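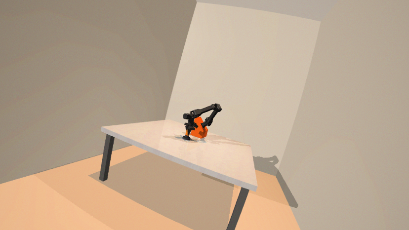 **Figure 6.** Rendered room with a pale-topped table on dark gray legs.

### 3.2 Table height and reported comfort

Staff at the Clelerbridge and Mordale offices filled out the same comfort survey in November, before any furniture was replaced. The survey went to 416 employees who spent most of the day at a shared table. Each person rated neck, shoulder, and lower back comfort on a scale from 1 to 16, with higher scores meaning less discomfort.

Shoulder scores were lower in Clelerbridge, where all tables are a fixed height. Lower back scores did not differ between the two sites. Workers who brought their own footrest were kept in the sample, but their answers are reported separately in the appendix.

Chair type was harder to control for. Mordale had bought chairs in several batches, and purchase records for the oldest batch were missing. We coded these chairs as "unknown" and ran the model with and without them. The shoulder result held in both versions.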